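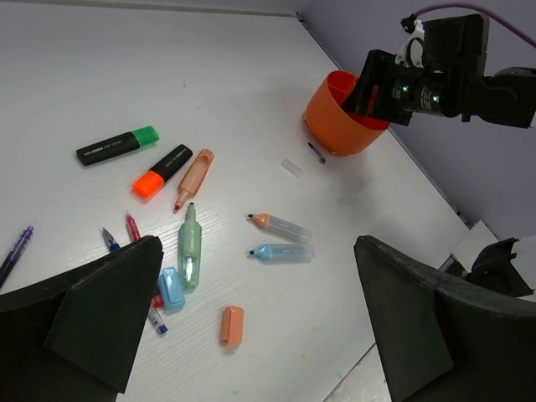
Pens and highlighters on the club table, with one arm at the orange cup.

April 10, 2018

We are still on the desk-tidying task at the Stostell robotics club. Both arms have to share one table and get the pens and highlighters into the cup without running into each other. Anil Reddy wrote the rules in November, and I thought they were too easy. I have changed my mind.

Full-size pens are fine. The uncapped highlighters are harder, as the two ends are different shapes and the fingers have to close on the straight part of the barrel. Caps are worse. They count as separate items under Anil's rules, so a cap left on the table costs the same as a pen.

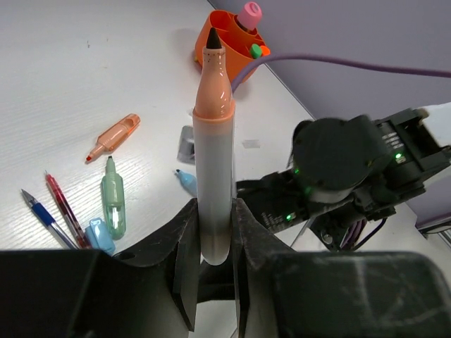 I have been working on the grip height. If the fingers close too low on a marker there isn't much room left to lower it into the cup – and the dividers inside don't forgive a bad angle. Daithí Mac Giolla wants to turn the wrist 12 degrees before the drop. I would sooner slow the whole move down, but we get 16 minutes a run and his way is quicker.

We also need to settle who gives way when both arms want the cup. At the moment the left one always waits. Daithí has a version with turns, which I'll try before the match against Clukel.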